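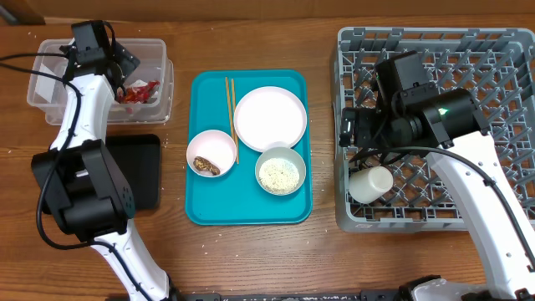 Skutow opens orders for its two-armed dish clearing kit

21 August 2020

Hi all, Maeve Geraghty here from Skutow. I've been itching to send this one out! From today you can order the Clostov, our tabletop kit for clearing up after a meal, and we've got 15 of them ready to ship in the first batch.

So what do you get? Two arms with grippers, the rail they mount on, all the cabling, and the software with our clearing routines loaded. You bring the table, a bin for scraps, a tray and a dish rack (whatever you've got in the cupboard is fine, any colour). One arm looks after the bin side and the other looks after the rack, and you can teach them your own layout in an afternoon.

We started on this in March with Volodymyr Karpenko writing the motion code and Fatima Oosthuizen looking after the grippers. Bowls were easy enough. Chopsticks drove us all a bit mad, and Fatima is still tinkering with those, so expect an update (free, of course) once she's happy.

The kit costs $4,000, or $3,000 for schools and community colleges. Spare gripper fingers are sold separately under part number 846.

Jamie Pilkington is organising demos at our Potgieter Street workshop, and he'll happily let you bring your own crockery. Give him a call or drop in. For media questions, ask for me.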